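Pomon Dotted Cubes and the Shelf Row: A Gallery
February 2026

The Pomon booklet promises 104 things to do with a handful of cubes. I have read all of them and I would put the real number a good deal lower. Most are the same idea with a new title: put dotted blocks next to each other, then put them next to each other some other way. Still, the cubes keep selling, and readers keep writing in to ask if they're worth the $22, so I have put together a short gallery of the cubes and of the household things I wanted to judge alongside them.

My doubts are mostly about the word "system," which Pomon uses on every page. Two-tone blocks with a colored dot are a perfectly decent thing to own without being a system. What I wanted to know was how well they can be told apart, and the answer depends on which way they are turned. With the pale tops up, the red dot and the green dot are easy to pick out, even though the green leans toward olive. The other pair, showing mostly dark sides, could be anything. There's a bit of red on the side of one, and I wouldn't want to bet on its neighbor. 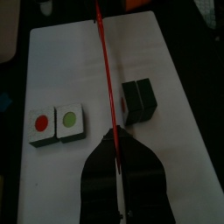
Booklet idea 2 is called "Neighbors" and it asks for two tidy pairs, sides touching. That much is easy to respect. The text goes on to claim that the arrangement "teaches order," and here I part ways with Pomon. The red-dot and green-dot cubes sit flush against each other and a little crooked on the white board, and they make a nice short row. Order is a big thing to read into that. I'd also like dots on more of what I can see, given how little the dark sides give away.

The household row

Hisinik has a separate catalog of kitchen and desk pieces, 126 of them at last count, and its pitch is that any few will look good lined up together. I don't believe this of any catalog. A row of mixed objects needs a plain background and some room at the sides, and after that almost anything passes. Black does most of the work for you. 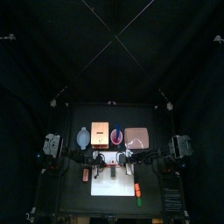 Household things in a row on a black tabletop, with black fabric behind. My kitchen counter has never looked like this.

As for the pieces themselves, my opinions go from left to right. The pale blue one is a dish or a scoop, and I'd like somebody to decide. The orange-copper box, with its small dark slot on top, is the piece I would keep. The pink cup is fine as a place to stand the blue utensil. The pink tray is shiny, and shiny trays look their best before anyone uses them. The buttons in front, red, green and red, are easier to tell apart than half the cubes.

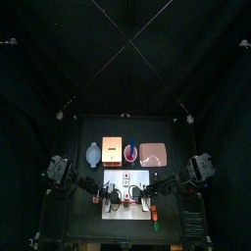
Back to the cubes

Lu, the newsletter that started all this, called the speckled tops "soft to the eye." I rolled mine when I read it, but the finish is the one part of the set I'd defend. It gives the dot something quiet to sit on. Aladov sells a rival set with glossy tops for less money, and in January I tried to prefer it. I couldn't. The glare got on my nerves.
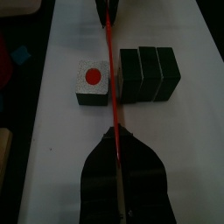

Red dot, sandy-looking top, near-black front. The best side of the set, and I'd pay for this side only.

The booklet I'd leave in the box.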